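수동 파지 그리퍼 2대 정기 점검표 (작업대 포함)
대상: 좌측·우측 핸드헬드 그리퍼, 과자 봉지 담기 작업
점검자: Apolline Huet
확인자: Yannick Picard
점검일: 10월 14일
판정 기호: 양호 / 조정 / 보류

1. 외관 및 체결부

1-1 손가락 판 상단 나사 머리: 양호. 들뜸 없음. 표시선 이탈 없음.
1-2 링크 피벗 유격: 조정. 좌측 그리퍼 바깥 피벗에서 유격이 느껴져 재체결함. 9월 점검에서도 같은 위치가 지적되었음. 다음 점검에서 재발하면 피벗 핀을 교체할 것.
1-3 바깥 판 개구부 주변 균열: 양호. 손전등으로 양면 확인.
1-4 링크 사이 이물: 조정. 포장재 조각이 끼어 있어 핀셋으로 제거. 압축공기는 사용하지 않음.

2. 패드

2-1 패드 접착 상태: 양호. 모서리 들림 없음.
2-2 패드 표면 오염: 조정. 기름기 있음. 무보풀 천에 세정제를 묻혀 닦고 완전히 마른 뒤 사용. Biletti 세정제는 패드를 굳게 하므로 사용 금지.
2-3 좌우 패드 정렬: 양호. 완전히 닫았을 때 양쪽 끝이 맞음.

3. 작업대 및 상자

3-1 상자 위치: 조정. 양쪽 작업자의 손이 모두 닿는 위치로 옮기고 뚜껑 날개는 바깥으로 젖혀 둘 것. 테두리에 그리퍼 하부가 걸리면 피벗에 옆 방향 하중이 걸림.
3-2 테이블보: 조정. 주름을 펴고 가장자리를 집게로 고정. 봉지를 끌어올 때 천이 같이 밀린다는 작업자 의견이 있었음.
3-3 봉지 공급: 양호. 큰 봉지는 위쪽 접합부가 아니라 몸통을 잡을 것.

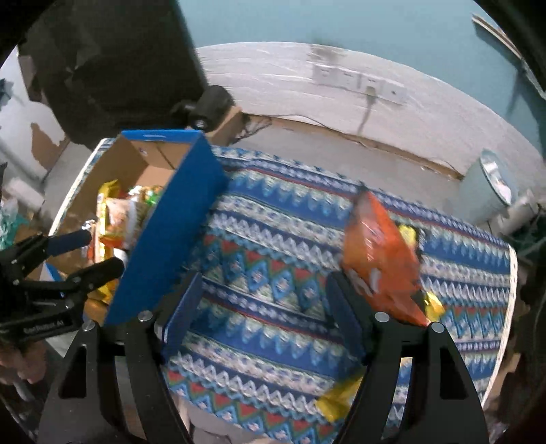
3-4 봉지 적재 순서: 보류. 작은 봉지를 먼저 넣으면 큰 봉지가 비스듬히 걸린다는 의견과 그 반대 의견이 있음. Yannick Picard가 두 순서를 각각 40회씩 시험한 뒤 결정하기로 함. 그때까지는 기존 순서 유지.
3-5 개인 물품: 작업 반경 안에 휴대전화, 공구를 두지 말 것. 시작 전 구두 확인.

4. 동작 시험

4-1 무부하 개폐 200회: 양호. 걸림이나 이음 없음.
4-2 봉지 파지 후 들어 올리기 19회: 좌측 양호, 우측 조정. 우측에서 3회 미끄러짐. 패드 세정 후 재시험에서는 미끄러짐 없음.
4-3 상자 안 파지: 양쪽 패드가 봉지 측면에 고르게 닿는지 확인. 한쪽만 먼저 닿으면 봉지가 돌아가므로 손목 각도를 고친 뒤 닫을 것. 내용물을 누를 정도로 조이지 않음.

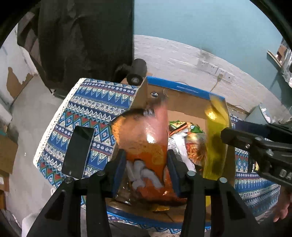 그림 2. 상자 안에서 주황·분홍색 봉지를 파지하는 동작. 양쪽 손가락 안쪽에 짙은 파란색 패드.

4-4 두 그리퍼 동시 진입: 조정. 상자 위에서 손가락 끝이 서로 닿지 않도록 한쪽이 봉지를 놓고 빠진 뒤 다른 쪽이 들어갈 것. 접촉이 있었으면 작업을 멈추고 1-1, 1-2 항목을 다시 확인.

5. 주변 환경

5-1 벽면 콘센트와 코드: 조정. 작업대 뒤로 늘어진 코드를 벽 쪽으로 정리할 것. 작업대를 밀 때 눌리지 않아야 함.
5-2 바닥 통로: 양호. 빈 상자를 통로에 쌓지 말 것.

점검자 의견
우측 그리퍼의 미끄러짐은 패드 마모보다는 오염이 원인으로 보임. 마모 한계 판정에 쓸 기준 시편이 없어 Seltov에 요청함. 좌측 피벗은 Sabatier 토크 드라이버로 조였으며, 기존 드라이버는 눈금이 맞지 않아 회수함.

확인자 의견
2-2 세정을 매 교대 시작 시 항목으로 옮길 것. 3-4 시험 전에는 상자 크기를 바꾸지 말 것. 조정 항목은 재확인 서명 후 사용 가능.

미결: 3-4 적재 순서, 기준 시편 입고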